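Moving the hobby room around, a thread. We finally got the keys to the big space on Grumgate and I have been rearranging furniture in my head for weeks (my poor group chat).

First win: the round table! Picked it up secondhand for $42 and I love it so much. Light orangey wood grain, no corners to bang your hip on, and you can reach the middle from any chair.

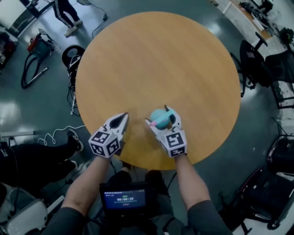 Round table in use, little teal ball and all. Vacuum still out, yes.

Chairs are a total mix right now, black ones and a white one. I priced a matching set at Wandura and it came to $282, so mixed it is! I kinda like it.

The floor is that glossy dark gray-green and it shows EVERY crumb. I've been vacuuming before we set up and again before we lock up. If anybody has a mop they swear by for shiny floors, tell me please.

Next job is cords. I ordered a 14 pack of those wrap-around ties from Grulora and I'm going to need more than that, I can already tell. Black cords on a dark floor are a trip waiting to happen.

Okay, lights! Round recessed ones in a white ceiling plus a long fluorescent strip, and there's a projector already up there. Movie night in March??
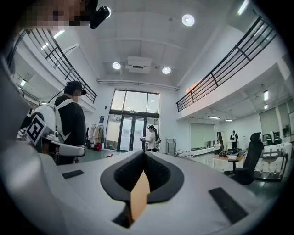
Posted by Omolara Sani

I'd love something softer in the evenings, though. Thinking a couple of floor lamps under the balcony side, where the ceiling drops and it could feel cozier. Onuoha has one for $49 with a fabric shade and I've had it in my cart since lunch.

Shelf is next on the list. It's a mess and I'm not ready to talk about it. More tomorrow, send me your lamp opinions!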